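Search posts, people, tags Go

Last updated Thursday, July 5, 2018

ok thread. people keep asking how the bathroom retile went after we left the apartment on Hagedorn so here goes, typing this on my lunch

started with a budget of 2000. finished at 2895. I know. I KNOW

most of the extra was the floor. pulled up the old vinyl and the subfloor by the tub was soft like cake. had to cut it out to the joists and start over

also do not order tile from one place and trim from another. Tostomwood white and Siltero white are not the same white. they looked the same in the store. they do not look the same at 7am with no coffee 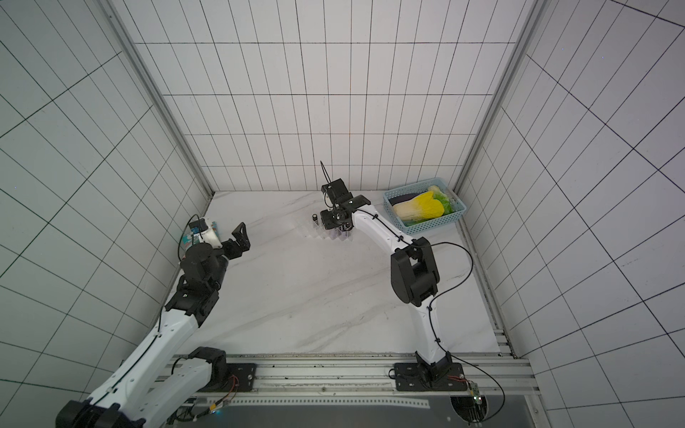

grout color. I went back and forth on this for 10 days. white grout looks great until people live in your house. my sister's went tan by the shower door in one winter. dark grout hides everything but every crooked line shows up like a highway on a map

went dark. would do it again — but lay a level line first and dont trust the tub edge. my tub is off by a lot and I followed it for two whole rows before I noticed. took them both back down

spacers: buy double. they end up in your socks, the dog's bed, the dryer

thinset: mix small. the bag says you've got time, you do not have time. in July with no AC you have even less. I threw out half a bucket the first day

We use cookies to improve your experience. By continuing you accept our cookie policy. OK

someone asked about sealing. yes seal the grout. wait for it to cure like the bottle says, wipe the extra off the tile quick or it hazes. I did not wipe quick. spent a Sunday with a scrub pad feeling sorry for myself

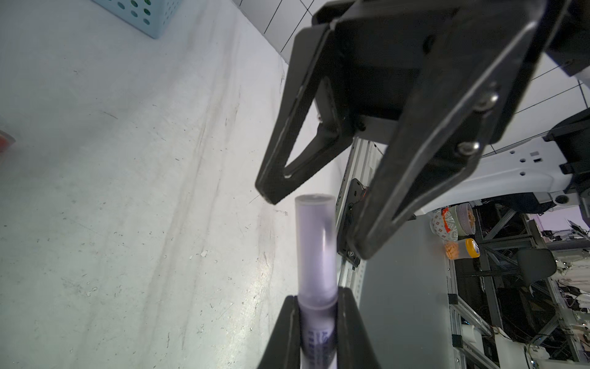 caulk is the part I'd pay someone for. corners and the tub edge get caulk and not grout, becuase they move. I had three half used tubes rolling around in a drawer and every one had gone hard. keep them standing up like that light purple one, cap on, and you at least know where they are. then buy a fresh one anyway and cut the tip smaller than you think

also fill the tub with water before you caulk it. weight pulls it down. skip this and the seam opens the first time somebody takes a bath. ask me how I know

tools worth the money: wet saw rental (Dumivholm had one for 5 days, blade was decent), a real margin trowel, kneepads. I skipped kneepads the first weekend and walked like a pirate at work on Monday

tools not worth it: the laser thing. used it twice

would I do it again. the walls yes. floor no way. next one is the kitchen backsplash and I am ordering every single peice from one place, same box numbers and all

ok lunch is over, will answer the shower niche question tonight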